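## 3. Recogida de demostraciones

Para el proyecto Huamán necesitábamos ejemplos de una tarea sencilla: tomar un matamoscas por el mango y levantarlo de la mesa. Grabamos 127 episodios, repartidos en 4 sesiones. El matamoscas se coloca sobre el tablero, junto al cartón, y la pinza empieza encima del mango. 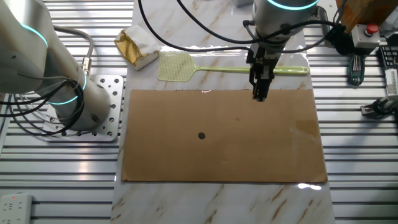

Cada episodio se guarda con las posiciones de las articulaciones y la apertura de la pinza. Al principio anotábamos el resultado a mano, pero perdíamos mucho tiempo y pasamos a una hoja compartida.

### 3.1 Dificultades

El mango es delgado y los dedos deben bajar bien centrados. También nos preocupan los reflejos del tablero, que pueden confundir al modelo.
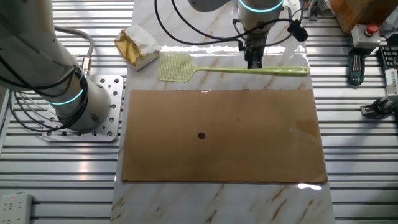
Los episodios fallidos no se borraron: llevan una etiqueta propia y quedan fuera del entrenamiento. En mayo revisaremos si conviene usarlos.

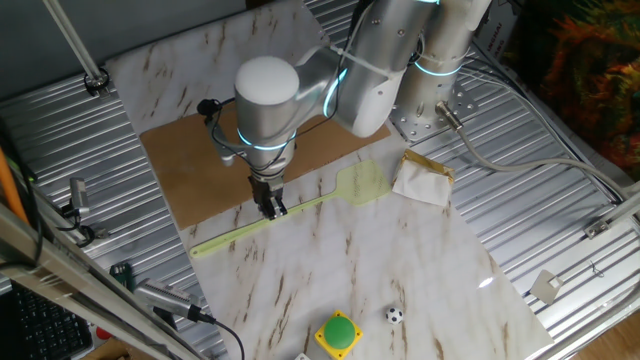
*Figura 3. La pinza sobre el mango del matamoscas, vista desde otro ángulo.*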